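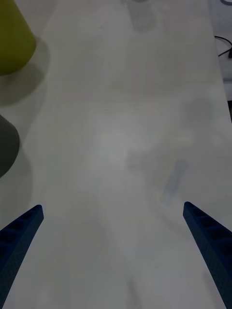 lotska_nights wrote:
My problem is the start of the episode, and it's driving me up the wall. I've been teaching our arm to put drink cans in a bin by remote control, leader arm in my left hand, coffee in my right (don't write in). 224 demos so far. The trained policy goes out over the table, opens its fingers as wide as they'll go, and hovers there like a man who walked into the kitchen and forgot why. The wrist view is all it gets, and at the start pose that means the two blue fingers, a lot of pale tabletop, a bit of the green thing on the left and the dark gray thing under it. No can. I figured it would learn to go look for one. It has learned to hover.

Before anybody asks, yes, I trained it longer.

Kayode_O wrote:
Did you train it longer?

lotska_nights wrote:
I hate this forum.

Nuanchan C. wrote:
How long do you sit still at the start of each demo? I'd bet lunch it's that. When I started I used to hit record, put the mouse down, find the leader arm, get comfortable, scratch my nose, and then begin. Every demo opened with four seconds of nothing, and the policy copied the nothing beautifully. I cut the dead time off the front of all of them and it woke right up.

lotska_nights wrote:
Checked. Median pause is a bit over three seconds. In one of them I'm apparently doing taxes.

OltbyArms wrote:
Going to disagree with Nuanchan, politely, which as you all know is my only setting. Trimming helps, but the real trouble is that you're asking one wrist camera to do the whole job. If the can isn't in view, the arm has no information. You could be the fastest starter in the world and it would still be guessing. Put a fixed camera up high and be done with it.

And if you can back-drive the arm, drop the remote and grab it by the wrist. Kinesthetic teaching, the old way. Your hand feels the contact, and you stop squashing things.

Nuanchan C. wrote:
Then your hand is in all the pictures. I did a whole set like that in November and ended up with a robot that did very well as long as I was holding it.

OltbyArms wrote:
You record the path, let go, and replay it for the cameras. This has been a solved problem since before some of us had knees that clicked.

Nuanchan C. wrote:
Replay it with the can in exactly the same spot, sure. Good luck with that on anything that tips over.

lotska_nights wrote:
While you two sort that out: the end of the task is fine, annoyingly. Once it has a can it's a different animal.

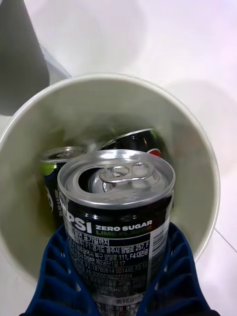 I mean on the part over the bin I have very few complaints. Keep the can upright, go down inside the rim, open up. I drove that part slowly on purpose and it shows. The only thing I'd do over is the release. I got into the habit of opening and lifting in one motion, and a can that gets nudged on the way out ends up leaning wherever it likes. The next one then has to go in beside it, and there isn't a lot of room in a round bin once a few are in there.

Lama Smadi wrote:
Pause half a second between opening and lifting. Yes, I realize the last ten posts were about removing pauses. This one is a good pause.

Kayode_O wrote:
How is the arm supposed to tell a good pause from a bad one?

Lama Smadi wrote:
Something changes during it. The fingers go from closed to open. In lotska's opening pause every picture is the same as the last one and the action is "stay put," so of course that's what it picks up.

And I'm with Oltby on the second camera. I'm with Nuanchan on everything else. I have no opinion about anyone's knees.

ngau_bench wrote:
Contrary view: no second camera, just teach it to search. Do 32 demos where you start blind and drive a deliberate sweep until the can comes into view, then grab it. Same direction every time. People search like drunks when they teleoperate because they can see the can over the top of the arm with their own eyes, so the path makes no sense from the wrist. Tape cardboard up and drive from the wrist feed only. It's miserable, and it works.

OltbyArms wrote:
It's miserable, and a webcam costs less than lunch with Nuanchan.

Nuanchan C. wrote:
Lunch is on lotska. Median over three seconds, I was right.

lotska_nights wrote:
Update, since people kept messaging me. I trimmed the fronts, threw out 14 demos that were beyond help (including the taxes one), and recorded ngau's blind sweeps with a pizza box between me and the table.

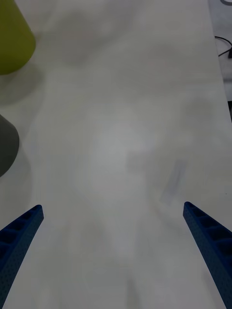

First, driving from the wrist feed only is humbling, and I would like to apologize to the policy for some of the things I called it. I spent most of an evening making confident swoops into nothing. What saved me was having something to steer by. With the fingers wide open and bare table between them, the yellow-green thing at upper left and the cable off the right side of the table are the only way I know which way I'm pointed. There's also a faint bluish smudge down by the right fingertip that I have come to think of as a landmark, and I suspect the policy has too. So now I'm scared to wipe the table.

Result: it sweeps. It goes left to right and finds the can more often than before. If the can is far over on the left it will sometimes sail away from it with great dignity.

Kayode_O wrote:
Wipe the table. If it breaks, you learned something.

ngau_bench wrote:
Wipe the table AND move the green thing between demos. Otherwise you've taught it your desk.

OltbyArms wrote:
A second camera would see the far left.

lotska_nights wrote:
I ordered the camera. Please don't make this a whole thing.

OltbyArms wrote:
I'm going to make it my signature.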